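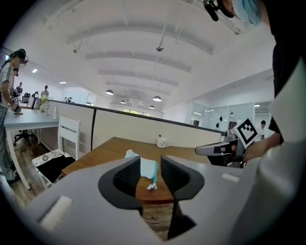
Hand-held grippers at the wooden table, with the cloth and mug set out.

Good habits for hand-held gripper work with household items

These tips are for anyone recording kitchen and household tasks with a pair of hand-held grippers at an ordinary table. They started as a sheet taped inside a cupboard door at Drederthorpe and have grown since. Most of them are common sense, but a new person won't know them on the first day.

Before you start

Wipe the table and let it dry. Crumbs get into the pad texture and stay there. Use a damp cloth with a little dish soap, and keep spray cleaners away from the markers. Some of them leave a film that shines under the ceiling lights.

Check both finger pads. Press each one with your thumb. If a corner lifts, change the pad before recording, not at the break. Write the pad change in the log with your initials. We replace pads after 600 grasps or sooner if the surface feels smooth.

Check the markers. All the printed faces should be flat, clean and free of fingerprints. Don't colour in a scratched square with a pen. Replace the whole face.

Open and close each gripper a few times through its full travel. It should move without clicking. If it clicks, put it in the tray for Radymyr Kuzmenko and take a spare.

Choosing and laying out items
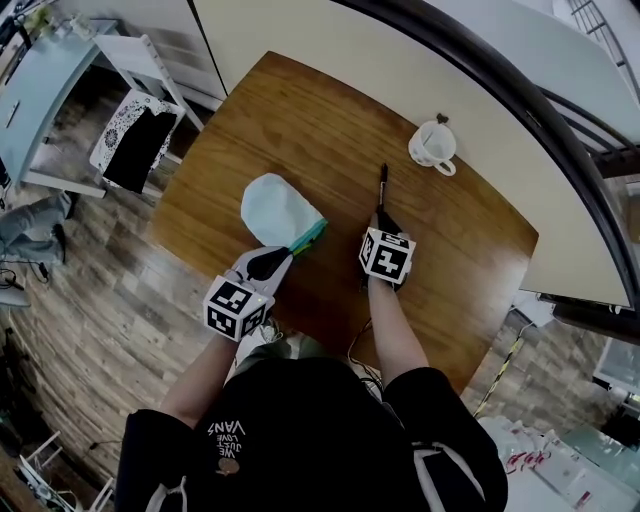

Soft goods cause more spoiled recordings than anything else we handle. Pouches, tea towels and oven mitts change shape every time they are set down, so the rule is to give them a shake and let them fall before each take. Don't fold them neatly, unless folding is the task. Take hold where there is a firm part to close on. With a soft cloth pouch like the light blue one here, the coloured strip at the end gives the fingers something to pinch, while the body of the bag tends to slide out or bunch up. For a pen or marker in the other gripper, close on it gently and check that it doesn't turn before you lift. Keep any cable on the near side of the table and clear of your forearms.

Other points on layout:

Put breakable items at the back. A mug belongs well away from the edge and out of the path of your elbows. Empty mugs only. Your own coffee goes on another desk, with a lid.

Keep the number of items low. If the task sheet lists 3 items, put out 3.

Leave tags on. Cutting off a care label changes how the item looks from one day to the next, and then the older recordings don't match. If a label has to come off, retire the item and log a new one.

No knives, glass or hot food without a second person at the table. This one has no exceptions. 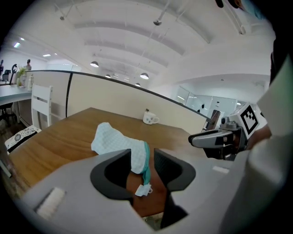 Page last changed: October 5, 2024, by Antonina Tkachenko

Holding and moving

Close slowly on cloth. A quick squeeze traps a fold between the pads and it can be hard to let go cleanly. When a checkered or patterned cloth is pinched between the fingers and bulges up over the top, that is fine, as long as the pads still meet it squarely. If one finger has more cloth than the other, set it down and try again.

Don't let the two grippers touch. Knocks shift the markers and you won't notice until the data is checked. When one hand is lifting, the other waits to the side with its marker in the clear.

Sleeves: short or snug. Loose cuffs catch on the housing and cover the markers. A plain elastic band works in winter.

Set things down, then open. Dropping an item the last few centimetres is a bad take even if it lands well.

Working near other people

Say "moving" before you step back from the table. Everyone wearing headgear has a poorer view to the side than they think. Chairs go in when they are not being used, and bags stay off the floor. Tape down any cable that crosses a walkway.

Take a break every 46 minutes. The Gondent group works longer stretches and their wrists complain about it - we would sooner lose a few takes.

Cleaning up

Cloth items go in the wash when they look grubby, at low heat, with no fabric softener. Softener makes them slippery and the pads pick it up. Wash mugs by hand so the printing doesn't fade.

Wipe the pads with a barely damp cloth and leave the grippers open overnight. Closed pads can take a set.

Return each item to its numbered bag. There are 151 in the cupboard now and the list is on the inside of the door. If a bag is torn, tell Olesia Kostiuk.

Corrections to this page go to Antonina at the Chambi desk.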